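Print this page | E-mail this page

Home | Projects | Reports | Contact

Household Chores Program: Progress Report to Funder, Jornisstead Site

7/13/26

1. Work in this period

The task under study is tidying used plastic bags in a home kitchen: pick up a knotted bag from a table, carry it to a tub, release it. The grant asks whether a machine can do this without help. The current answer is no, with some parts closer than others.

Data comes from people working with hand-held grippers. We logged 693 usable episodes against a target of 1000. Thin film remains the hardest material in the program. It folds between the pads, and a bag held by its bundle leaves a loose tail that the planner does not model.

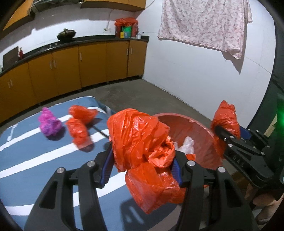

2. Grasping

Bags tied into a tight bundle are the easier case. The El Ouafi policy treats them as soft solids and closes on the widest part. Loose bags are a different problem – the depth estimate on translucent film is poor, and the fingers often close above the surface. We have stopped tuning the depth filter and will train on color images only.

3. Release and placement

Placement looked simple in the proposal and has taken more time than grasping. Film clings to the container wall and to other bags. Once the contents are mixed, with orange-red bags lying against clear wrapping, the policy has trouble telling where one item ends and the next begins. This matters for the sorting task, which starts from a filled basket.

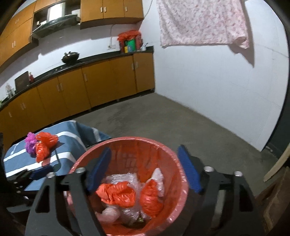 OPEN ITEMS

Pad wear: the ribbed pads are to be replaced every 200 episodes. The earlier schedule was too long and grip quality dropped before the change.

Second kitchen: access at Lurkthorpe is agreed for August. Cabinets, counter height and lighting all differ from the present site, and no claim about general use should be made before those runs are complete.

Budget: 15 hours of labeling moved from grasping to placement. No change to the total.

Recent items

Fustitz gripper pads: wear test notes
Folding towels: closing report
Lurkthorpe site access plan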